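Category: Shop Floor / Spending

The Robot Budget Has a Hole in It

By Poppy Entwistle
July 17, 2023

Joanne Kettle has a quote from Bereo on her desk and she has not signed it. She runs purchasing at Haslam, a commercial laundry that wants a folding arm on the line by September. The quote covers the arm, the gripper and 2 days of training. It leaves out guarding, spare fingers, floor work and the hours her own people will lose while the thing learns to pick up a shirt.

"They told me payback in 30 months," she says. "I asked on what volume. They said they'd get back to me."

Lionel Yeoman, who did the books at Drorkumer when it bought a similar cell, would add a line for every item the salesman calls minor. His own list ran up to 466 hours of unplanned staff time in the first year. The vendor's plan had none.

I have sat through plenty of these pitches, and the demo is always a white towel, laid flat. Ask for your own worst load. Ask who pays when it fails.

Cloth is a bad thing to budget for, since no two grabs cost the same amount of time. A metal part has a shape you can plan around. Dark navy fabric held at the hub of a pair of long black fingers has whatever shape it took on that try, and a quote with one fixed cycle time for all of it deserves a hard second reading.

14 shares | 2 comments
Contact the editors | © 2023 Plirgate | Back to top 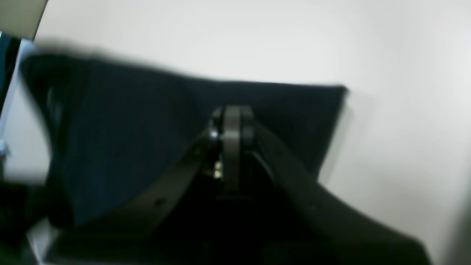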